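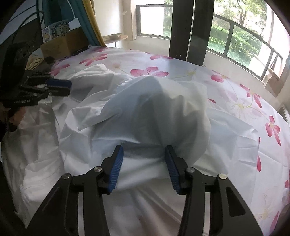

Figure 7.1 White fabric gathered at the center of the bed, with a floral fitted sheet beneath.

Chapter 7
Bed Linen: Stripping, Fitting and Finishing

Key terms: fitted sheet, flat sheet, pocket depth, grain, gather point, slack, turn-back, mitered corner

7.1 Scope of the chapter

Chapter 6 covered the handling of towels and table linen, which lie flat on a hard surface and can be folded against a straight edge. A bed offers neither condition. The mattress yields under the hand, the sheet is larger than the reach of one person, and the fabric must be brought under tension on four sides. This chapter deals with the single-mattress bed in a private home. Institutional beds are treated in Chapter 9.

The student should already be able to identify the grain of a woven cloth and read a care label. Those who cannot should review Section 2.4.

7.2 Layers and order of work

Bed linen is put on from the mattress outward and removed in the reverse order. The layers, starting at the mattress, are the protector, the fitted sheet, the flat sheet if one is used, the blanket or comforter in its cover, and the pillows. Pillows are stripped first and placed on a chair. Loose covers are then gathered toward the center of the bed and lifted off as one bundle.

Gathering should start from a single point. When a cover is pinched near its middle and raised, the folds run outward from the gather point and the edges follow. A cover dragged from one corner tends to catch under the mattress and pull the fitted sheet with it. In Figure 7.1 the folds of the gathered white fabric radiate from the pinch, while the fabric at the lower left remains bunched in loose wrinkles.

White items and printed items are separated at this stage – not later, at the machine. Printed sheets are turned inside out before washing if the label calls for it.

7.3 Slack in a laid sheet

Slack is the surplus length of fabric between two points of support. It shows on the surface as folds. The direction of a fold indicates where the correction should be made: folds parallel to the foot of the bed are removed by pulling lengthwise, and folds parallel to the side by pulling across. Diagonal folds call for adjustment at opposite corners, one pair at a time. 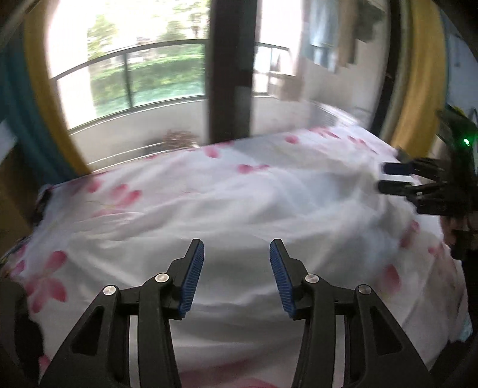

Figure 7.2 Rumpled printed sheet with diagonal folds. A raised fold is held at the right.

The sheet in Figure 7.2 shows folds of the third type, running through the center and right. A raised fold is best held between the fingertips and carried outward to the nearest edge. Pressing it flat with the palm only moves the slack to another part of the bed.

Side light is useful for this work. A bed standing near a window or glass door, as in Figure 7.2, should be checked with the curtain open, from a position facing the light. Shallow folds that are hard to find under a ceiling lamp cast a visible shadow by day.

7.4 Materials used in the exercises

The exercises call for the Pralden fitted sheet, 200 cm in length, and the Issa flat sheet. Schools using other linen should choose a plain cotton weave and check the pocket depth against the mattress. Allow 60 minutes for Exercise 7A, including stripping. Exercise 7B is done in pairs.

Wash new linen once before measuring. Record the length and width before and after washing on Worksheet 3 and keep the sheet for Section 7.6, where shrinkage is calculated.

7.5 Fitting the first corner

Begin at the head of the bed, on the side farther from the door. Turn the corner pocket inside out over one hand, grip the mattress corner through the fabric, and roll the pocket down over it.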